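Packing Day Gallery

Mail orders for the Kerncombe mugs and small dishes go out on Saturday. This page covers the packing end of the job, after the glazing and the sorting. Florante Tan set up the routine we use now, and most of it has stayed the same since March.

We ship roughly 300 pieces in a busy month. Mugs go one to a box. Small dishes can go in pairs if there is wrap between them and they don't touch at the rim. Anything with a handle gets an extra turn on the handle side.

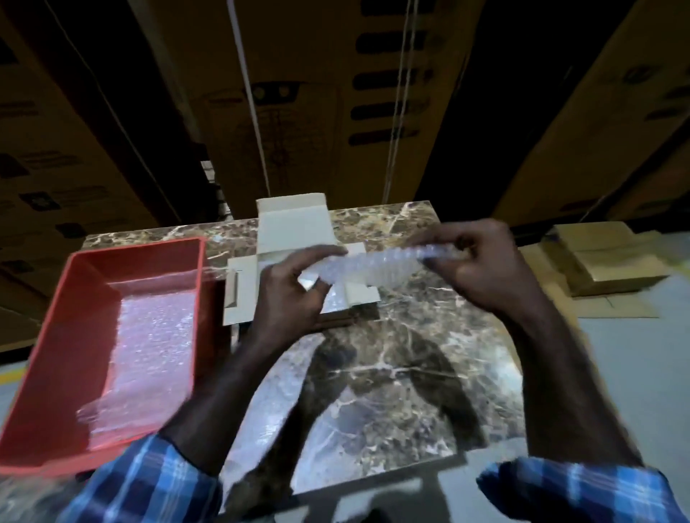
Bubble wrap is cut into strips before any boxes are opened, so the cutting and the packing don't get in each other's way. A full-width sheet is too much for a small box and bunches up in the corners. The white boxes arrive flat from Trotach in bundles of 100, and they are folded as needed. Some wrap goes in the bottom first, and another strip gets pulled out straight over the open box before it is laid in. The red-orange tray on the left has a folded sheet in it as well. Pull the strip tight and check the bubbles while you have it up — a flat row means that piece goes in the scrap bag and gets used for filling.

Closing up: side flaps first, then the tall one over the top, with the tab tucked in. If the lid bulges, take a layer out. Tape goes on once, along the front.

Labels are printed in order number sequence. Okafor orders go on their own shelf and leave with the Trundari pickup at 3.

Pictures of the finished shelf and the new label table will be added to this page later.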